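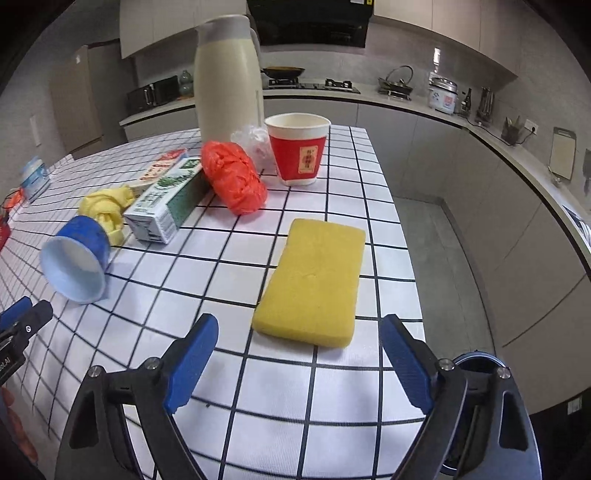 Sedwood opens kitchen sessions for teaching robots by hand

Flaltard has begun recording kitchen clearing tasks at its Sedwood site, using hand-held grippers to show a robot how the work is done.

The person giving the demonstration holds the gripper and picks things up with its two fingers, which have ribbed blue pads at the tips. A camera on the tool records each movement. The recordings are then used to train an arm fitted with the same kind of fingers.

The task covers a table laid with everyday clutter, including a yellow sponge, a blue cup on its side, a crumpled cloth, drink cartons, plastic bags and a red paper cup. Soft items such as cloths and bags are harder for the arm to learn than rigid ones, the company said, and take up most of the recording time.

Flaltard has 1670 demonstrations on file so far and adds up to 200 on a good day. Thirteen people have been trained to use the grippers, and a new starter needs a morning to get used to them. Before this year the firm steered its arm by remote control from a desk, a method it still uses for opening drawers and doors.

The recordings are checked in Wulitz, where 115 were thrown out in June for dropped items or a blocked view. Bellis, which supplies the finger pads, is due to deliver a softer set for the next round.

Sessions run every day except Sunday.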